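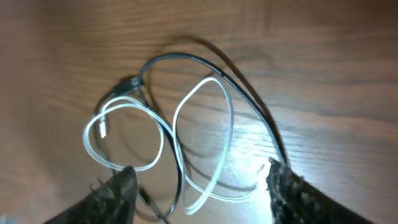
Ticket 129: Left arm trails leader during cable-separation demonstrations

Status: Resolved, under observation
Priority: Normal
Site: Billmont
Equipment: Two-arm tabletop station, remote-control (leader) pair
Software: Pliveo recorder
Raised by: Eller Manipulation Group
Assigned to: Tadeo Toledo

Summary of the problem

Operators recording demonstrations of the cable-separation task report that the left arm lags behind the leader arm when the gripper is brought down to the tangle. The operator closes the leader handle at what looks like the correct moment on the wrist view, and the gripper closes late, by which time the fingers have moved past the strand. The right arm does not show the fault. No error is displayed and the recording is saved as normal.

The task uses one black cable and one white cable laid loosely together on the tabletop. The operator is required to take hold of the white cable, draw it clear of the black one and release it on the open part of the table. A late closure usually means that both cables are picked up together. Episodes of this kind are not suitable for training and must be marked as rejected by the operator before the next one is started.

Steps to reproduce

1. Start a session with both arms enabled and both wrist cameras streaming.
2. Move the left leader slowly from the rest position to a point above the cables. The follower tracks correctly.
3. Lower the gripper and make small sideways corrections, as an operator would when choosing a strand.
4. Close the handle. The delay appears at this point and remains until the arm is lifted.

The fault was reproduced by the assignee in 9 of 10 attempts. With the wrist cameras switched off it could not be reproduced.

Log

9:10 a.m. Leader and follower joint offsets checked on both sides. All within tolerance. Recalibration not required.

9:45 a.m. Left arm power and data connections reseated at the base. No change.

10:20 a.m. Cable run along the left arm inspected from base to wrist. Clips secure. The slack past the wrist was reduced slightly so that it would not pull when the wrist is turned. No change in the delay, but the new routing has been kept.

11:05 a.m. Command timestamps compared with joint timestamps in a saved episode. Commands for the left arm were being held in a queue and released in groups. The right arm queue was clear throughout.

11:30 a.m. Session settings reviewed. The left wrist stream and the left arm commands had been assigned to the same process following the March update. The process waits for each picture to be written before it sends the next command, and the delay grows with the level of detail in the view. Plain tabletop produces very little of it.

1:15 p.m. Left arm commands moved to a separate process, matching the right arm. Command queue limit reduced from 600 to 10. Recorder restarted.

1:40 p.m. Reproduction steps repeated with both cameras on. No delay observed. Operator confirmed that the left gripper now closes with the handle.

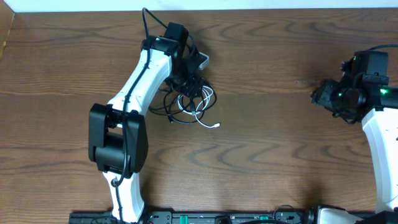

Resolution

The process assignment for the left arm has been corrected in the station settings file. The Sepúlveda station uses the same file and should be updated before its next recording session.

Actions for operators

Episodes recorded between the update and this correction are to be reviewed by the group that recorded them. Please do not delete them. Mark any episode showing a late closure as "rejected, timing" so that it can be separated from ordinary missed grasps.

Before each session, bring the left gripper down over the cables, open and close the handle several times, and watch the gripper itself, not the screen. If it trails the handle, stop and reopen this ticket with the session name and the time at which the delay was first noticed.

Two-handed demonstrations may resume. The ticket will remain under observation until the Sepúlveda update has been confirmed.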